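A cozinha da Rua de Cima, gaveta a gaveta

Prometi há tempos à Piyumi Cassim que havia de escrever uma página sobre a cozinha comprida onde fazemos os almoços de bairro, e como as promessas feitas à mesa são as que mais pesam, cá está ela. Somos um grupo pequeno, juntamo-nos em Tirau (é assim que chamamos à casa, por causa de uma placa antiga que o primeiro inquilino deixou na porta) e cozinhamos para quem aparecer, às vezes pouca gente, às vezes uma fila que chega à esquina. Em janeiro resolvemos arrumar tudo a sério, das prateleiras de cima às tampas sem tacho, e fui tomando notas enquanto os outros trabalhavam mais do que eu.

Quem já cá veio almoçar conhece a sala, mas pouco viu do resto. Peço paciência, porque me alongo sempre quando falo de panelas.

## O armário dos secos

Começámos pelo armário dos secos, que era o que metia mais medo. O Andor Gulyás tirou tudo cá para fora logo de manhã, com a rádio ligada, e foi pondo em cima da mesa os feijões de um lado e as farinhas do outro. Apareceram pacotes de grão abertos em três alturas diferentes do ano, todos fechados com molas da roupa, e um saco de lentilhas de 800 gramas que eu jurava ter gasto na sopa do Natal. Ficou tudo em frascos altos, com a data escrita a lápis em fita de papel. A fita descola-se com o vapor, já sabemos, mas a letra do Andor é tão bonita que ninguém teve coragem de propor outra coisa.

As especiarias foram para a prateleira mais baixa, ao lado do fogão pequeno. A Hashini Munasinghe cheirou-as uma a uma e foi implacável com os coentros em pó. Já a canela passou no exame com distinção!

## Molhos e arames

O canto dos molhos era o meu pedido especial, e foi nele que gastámos a tarde quase toda, entre chá e conversa e uma discussão muito amigável sobre mostardas.

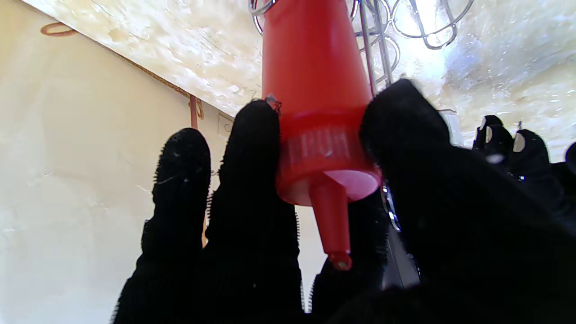

Os molhos sempre viveram espalhados cá em casa: um na janela, outro ao pé do pão, outro sabe-se lá onde. A Hashini queria-os todos no mesmo sítio, e o Ashraful Amarasinghe queria que se distinguissem sem ler rótulos, que com o almoço a sair não há olhos para letras pequenas. Nisso uma bisnaga vermelha como esta, de bico fininho, é uma alegria, vê-se do outro lado da bancada e deixa no prato um fio de molho em vez de uma poça. Gosto também do arame cromado às voltas que lhe fica por trás, que apanha a luz e dá ao canto um ar de café antigo. O bico pede água quente e um palito no fim de cada serviço (a minha avó usava um alfinete, mas eu perco os alfinetes todos), e o anel com letras em relevo leva uma passagem de escova velha, daquelas que já não servem para os dentes.

## A gaveta das colheres de pau

Contámo-las, confesso, só para acabar com uma aposta: são 13, e o Alvar Kristiansen tinha dito que não chegavam a dez. Pagou em bolachas de gengibre. Lavámo-las, deixámo-las secar ao sol da varanda e passámos-lhes um pano com óleo, que lhes devolveu uma cor de mel de que eu já não me lembrava. A mais comprida serve para o tacho grande do arroz e tem uma queimadura no cabo que vem do primeiro almoço que fizemos aqui. Fica como está.

## A bancada do fundo

O Alvar montou ao fundo uma bancada Plorkholm, comprada em segunda mão a um casal que ia mudar de casa. Mede 215 centímetros e só coube depois de tirarmos o rodapé, operação que levou mais tempo do que a sopa de abóbora e teve bastante mais plateia. Agora há espaço para amassar pão sem ter o cotovelo de alguém dentro da taça. O pano aos quadrados que lhe pusemos por cima é da Piyumi, que o quer de volta na Páscoa.

## O que ainda falta

Falta o frigorífico velho, que ronca, e falta decidir o que se faz às chávenas sem asa. O Ashraful quer plantar-lhes salsa. Eu por mim deixava-as na janela, mesmo vazias, que fazem companhia a quem lava a loiça. Faltam também dois ganchos na parede do avental, e um deles já está no meu bolso há não sei quantos dias.

Os almoços recomeçam em fevereiro, à uma da tarde, com caril de legumes e arroz. Quem quiser ajudar a descascar pode vir às dez, entra pelo lado do quintal e traz, se puder, a sua faca preferida. As nossas estão todas para afiar.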